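Semaan Craft and Packing Table, Pale Top
Item 361

We have been selling work tables out of the Granent shop long enough to have opinions about them, and the Semaan is the one we keep coming back to. It's a plain table, and I mean that kindly! You get a smooth pale top, four square legs, a rail along the back to stiffen everything up, and not one drawer to get stuck halfway open when you're in a hurry. Widad Kanaan drew it up after years of wrapping orders on her kitchen counter (and wiping jam off the orders, she tells us), and she wanted something she could stand at all afternoon without her back complaining.

The top comes in one color only. We did try a darker one for a season and people liked it well enough in the shop, but they kept calling to say they'd lost their black thread, or their little screws, or the cap off a pen. On a pale surface those things show up right away, and the whole corner of the room feels brighter too, especially if your table has to live in the basement like mine does.
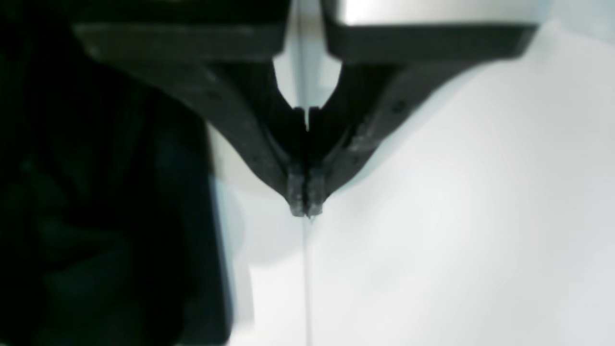
Size and weight

The table is 50 inches long and 24 inches deep. It weighs 38 pounds, so one person can slide it across a floor, but please get a second pair of hands for the stairs. The legs adjust from 29 inches (a nice sitting height) up to 36 inches for standing, and each one has a screw foot underneath for floors that aren't quite level. Mine certainly isn't.

What comes in the box

The top, four legs, the back rail, a bag of bolts, 6 felt pads and a hex key. The felt pads go on the feet, with two left over for when you lose a couple. Putting it together takes most people a little under an hour. Start all the bolts by hand before you tighten any of them, and set the table upright on its feet for the final turn.

Looking after the top

Warm water and a drop of dish soap will handle nearly everything. Dry it with a soft cloth afterward. For glue, let it set and then ease it up with a plastic scraper. Please keep bleach and scouring powder away from it, and put a mat down before you cut anything with a craft knife.

From people who use one

"I bought the first for sewing and then my husband took it over for his model trains, so now we have two. I'd still like the first one back." Rosalind Sorensen

"Sturdy. I would have liked a slightly longer hex key, my knuckles hit the rail on the last bolt." Trevor Garside

Ordering

Tables ship flat from Cedetbridge, usually within a week, though November gets busy and you may wait a bit longer. Replacement feet and bolts are always in stock. If you'd like to try one first, stop in and ask for Eliseo Villalobos, who keeps one set up by the front window and will happily let you lean on it.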